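Ticket 607: pose track jumps during handheld recording
Project: Gekano
Component: Wuruvis (visual-inertial tracking)
Status: open
Opened: July 11, 2021

The gripper pose jumps sideways by 4 cm or more in some recordings, then settles on the new value. The replay tool accepts the file without a warning. The policy training job then rejects it at the velocity check, so we only find out the next morning.

Steps so far:
Replayed the worst file with the marker detector off. Jump still there.
Replayed with the IMU only. Drift, as expected, but no jump.
Replaced the lens calibration with the one from March. No change.
Raised the feature limit from the default to 300 per image. Jump is smaller and comes later.

The log shows the same line before each jump:
relocalise: accepted, keyframe 3,394, inliers low

So the tracker thinks it has been lost and matches to an old keyframe. My guess is that it is picking up features on the person wearing the rig, or on the ceiling lights. With the fisheye lens both take up a good part of the view, and neither is masked at present.
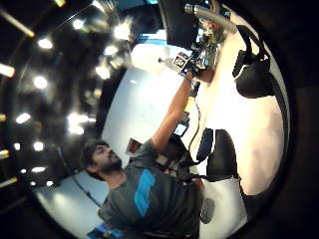 Dilruba Wijesinghe replied that a mask would help but would not cure it, as the relocaliser should never accept a match with so few inliers. She asked for the threshold to be put back to the value used in the Randix branch before anyone draws a mask, so that the two changes can be told apart.

Agreed. Threshold restored on my machine and the worst file is replaying now. If the jump is still there I will add a static mask for the lower left and run the same file again. Please don't merge the Gunawardena patch until both results are on this ticket, as it touches the same function.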